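**Pellmont Cumomholm bench cover, light blue**
Order code 3204

The Cumomholm is a reusable protective cover for workbenches, trestle tables and display counters. It is supplied as a single flat sheet and is intended for indoor use in schools, repair shops, community workshops and stores. The current version replaces the earlier Flavach cover, which is no longer held in stock. Customers who have the Flavach on a standing order will be moved to the Cumomholm from January unless they ask us to close the order.

The sheet is cut to drape over the front of a standard bench. It may be trimmed with household scissors or a craft knife, and a trimmed edge does not need hemming. Where a closer fit is wanted, the sheet should be laid out the evening before use, as fold lines from the packet relax overnight at room temperature. Some light creasing will remain and does not affect performance.

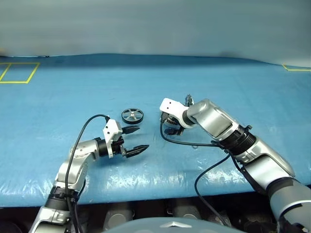 Work areas may be marked out on the cover with ordinary coloured tape. We advise a low-tack tape for layouts that change often. Stronger tapes hold well but can leave a residue, and this should be removed with warm soapy water and a soft cloth. Solvents, white spirit and abrasive pads must not be used.

**Specification**

- Length: 2000 mm
- Drop at front edge: up to 500 mm on a standard bench
- Colour: light blue only
- Finish: gloss on the upper face, matt on the underside
- Pack contents: 2 covers, folded
- Care: wipe clean, dry flat or over a rail

**Suitable uses**

The cover is suited to light assembly, bicycle and toy repair, model making, painting with water-based paints, and the sorting of small parts. It gives good protection against dust, grease marks and minor spills. Liquids should be wiped up promptly, particularly near the edges, where they may run off on to the floor.

It is not a cutting mat and will be damaged by blades. It is not rated for hot work – soldering irons, glue guns and heated tools should be kept on a separate heatproof rest. The cover should not be used as a ground sheet or as a dust sheet on stairs.

**Storage and replacement**

Covers should be rolled, not folded, once they have been opened. A cardboard tube from the Ratanaporn storage range will take one rolled cover and can be ordered on the same form. A cover that has split or thinned should be withdrawn from use.

**Ordering and returns**

Orders are accepted by post, by telephone and through the trade counter. Unopened packs may be returned for a full refund on presentation of the delivery note. Opened packs can be exchanged only where a fault is found – please keep the inner label, as it carries the batch details our staff will ask for.

Page last revised 19 September 2024.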